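The Good Spread

Chanida Yimyam had told the man from Billside that the room would be clear by four. It was a little after one when she let herself in with her mother's key, and she had not yet moved a single thing.

The bus from Pisier had taken most of the morning. She had meant to use the time to make a list, and had written "bed, clothes, desk" on the back of her ticket and then looked out of the window until her stop.

She opened the curtain first. The window had an arched frame, and the light that came through was strong enough to make her squint. Her brother had taken the room for a year and stayed for six. Now he was working on the boats out of Misuleo and would not be back before the rent ran out, so he had asked her to pack it up, and he had asked late.

The bed was made, after a fashion. He had put the good spread on it, the quilted one their mother had sent him, with the character for good fortune all over it in every color she could have hoped for. Then he had gone on living on top of it. There were dark clothes in a heap, a gray-blue thing folded over beside them, and the big cushion with the wavy brown stripes leaning toward the window.
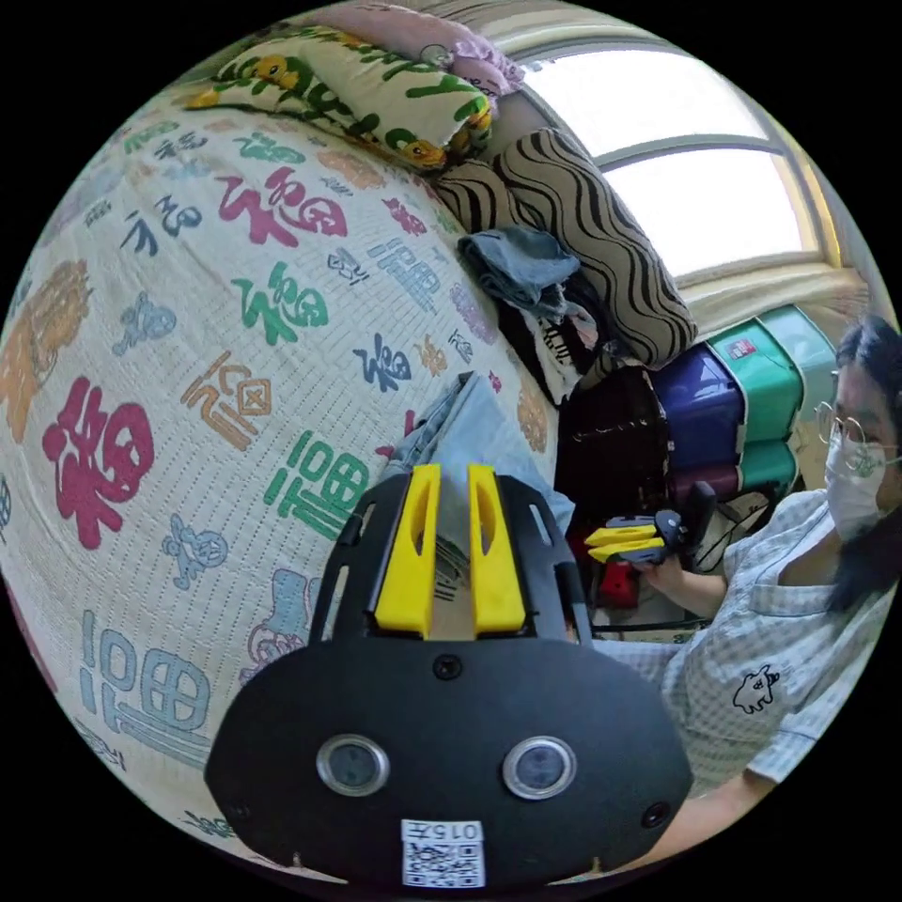 Clothes

She started with the heap because it was the worst. She held up each thing, decided, and put it in one of two bags. He had said to keep whatever looked worth keeping. That was no help, as he had worn everything he owned until it looked the same.

There was a knock, and the door opened before she could answer it. It was Gaetano Pagano from downstairs, who owned the building and had a roll of tape on his wrist like a bracelet.

"You're the sister," he said.

"I'm the sister."

"He owes me 252."

"He said you'd say 400."

Gaetano thought about this. "It was 400," he said. "Then he fixed the boiler."

She told him she would pay it before she left. He nodded and gave her the tape, and then he stayed where he was, looking at the desk past the head of the bed. She looked at it too. There were papers stacked on books and books stacked on folders, and colored boxes wherever there was a gap.

"He was always going to sort that," Gaetano said.

"Since when?"

"Since he came."

He went back down. She heard him on the stairs, one step at a time, and then his radio.

She decided to leave the desk for last. The jeans she did next. They were light blue and had faded in patches, and she laid them out on the bed and put one leg over the other so they made a single long strip, the way their mother did it.

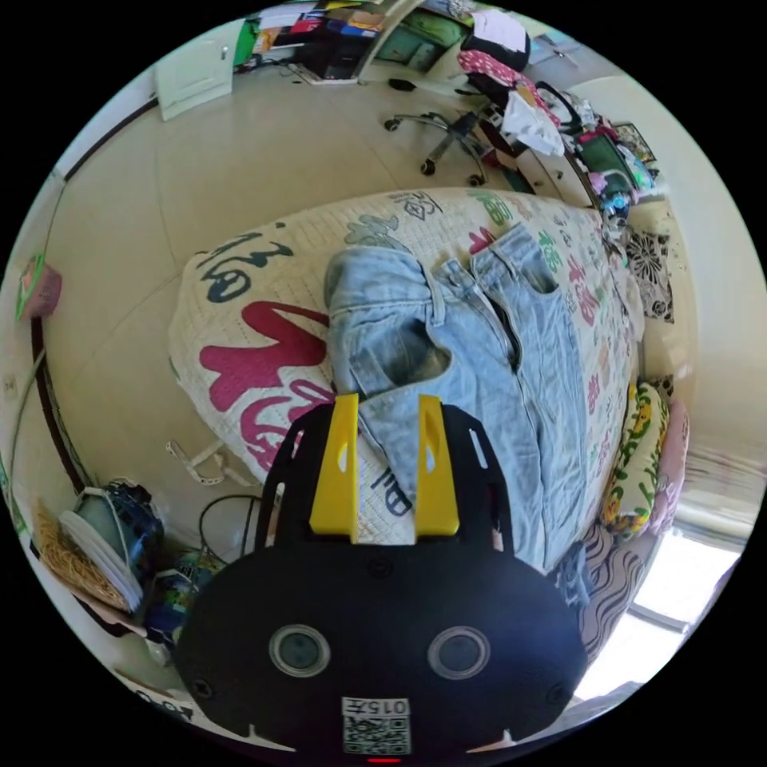 Their mother had worked at the Grasso laundry for most of her life and had firm ideas about folding. Jeans went in half lengthwise and then up in thirds. Shirts went face down. Anything with a button was buttoned, even if it was going straight into a bag, even if it was going to the dump. Chanida had argued about this as a girl. At thirty-eight she did it without thinking, and it annoyed her each time she noticed.

She felt in the front pocket before she went any further. There was a receipt from a hardware store, washed so many times it had turned to felt. She could make out 1,998 and nothing else. She tried to think what her brother could have bought for 1,998 of anything. He had never mentioned it. She put the receipt on the windowsill, and later she moved it to her own pocket.

At two she called him. It rang for a long time.

"Is it bad?" he said.

"It's dusty. What do you want done with the bedspread?"

"Isn't it ugly?"

"It's not ugly. Mom saved up for it."

"I know she did." There was wind on the line, or an engine. "She said if I slept under it for 1,000 nights my luck would change."

"Did it?"

"I slept on top of it," he said. "It's too hot."

She asked him about the hardware store, and he said he couldn't hear her. She asked again. He said they were calling him, and that she should take the cushions if she wanted them, and then the line went quiet. She stood with the phone in her hand for a while. Then she picked up the light blue cloth that was lying at the edge of the bed, where it had been waiting to slide onto the floor since she came in.
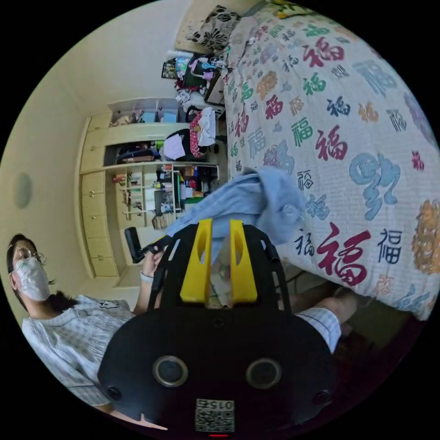 From "The Good Spread," a story by Renata Osgood
Posted in Short Fiction, May

It was soft and badly wrinkled. She shook it out over the floor, folded it in four and put it in the bag to keep. She could not have said what it was for.

After that the work went faster. She filled the first bag and tied it, and filled the second. She took the pillow with the yellow animals on it and the pale pink cushion and stood them by the door. Gaetano came up again with two cups of coffee and drank his standing, and told her the boiler had been making the noise again.

"What noise?"

"The one he fixed."

"Then maybe it's 400 after all," she said.

"No," said Gaetano. "A deal is a deal."

When he had gone she went back to the jeans. She had left them for the end because there was no room in the bag for them, and she had known it for an hour. She held them by the middle – they were heavier than they looked – and thought about wearing them home under her coat. 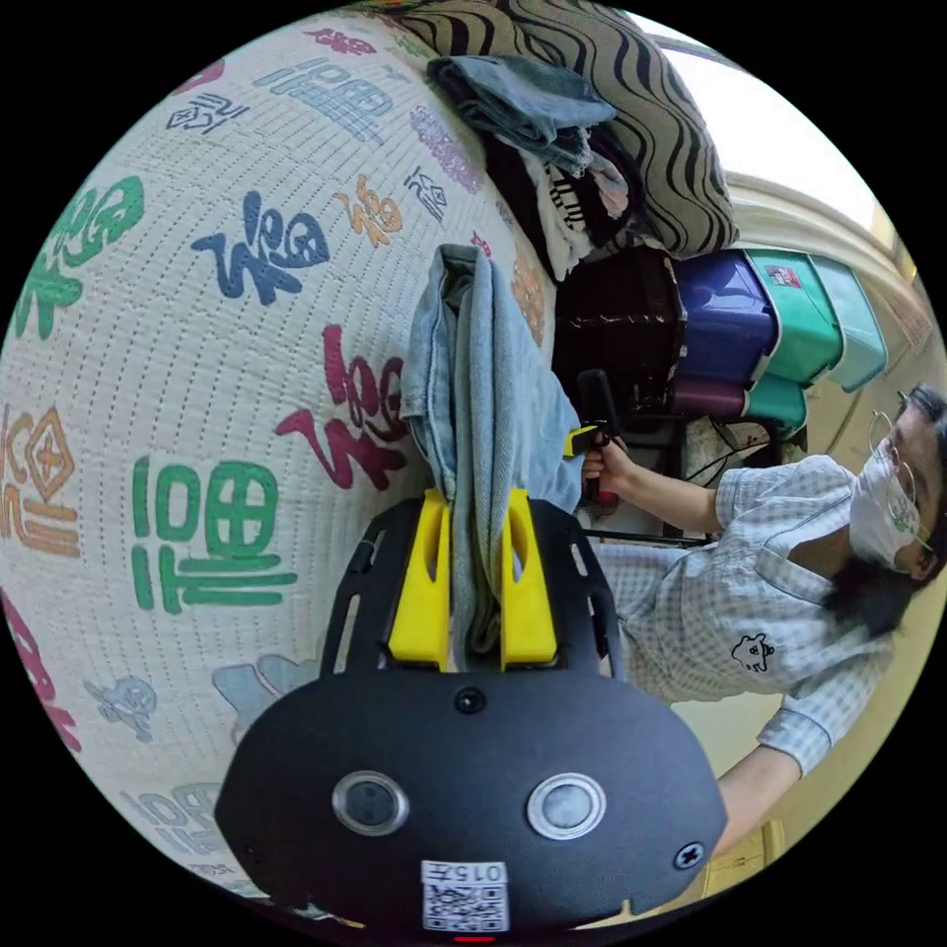
The Desk

The man from Billside came at twenty to four, early, with a hand truck and a boy to help him. He looked at the desk and then at Chanida.

"You said clear."

"I said by four."

He sat down in the office chair to wait, and rolled back a little on the tiles. The boy leaned in the doorway. She took the tape off her wrist and built a box, and put the papers in without reading them, and the books on top, and the folders down the side. In the third folder there was a drawing of a boat with measurements written along the hull in her brother's small, square hand. It was dated the winter before last. Clipped to it was a list of lumber and screws, added up at the bottom: 1,998.

"Is that going?" the man asked.

"That's coming with me," she said.

She paid Gaetano on the way out. He counted the money twice and gave her back two coins for the bus. She had the bedspread over one arm, folded in half lengthwise and then up in thirds, and the jeans inside it, and the drawing inside the jeans.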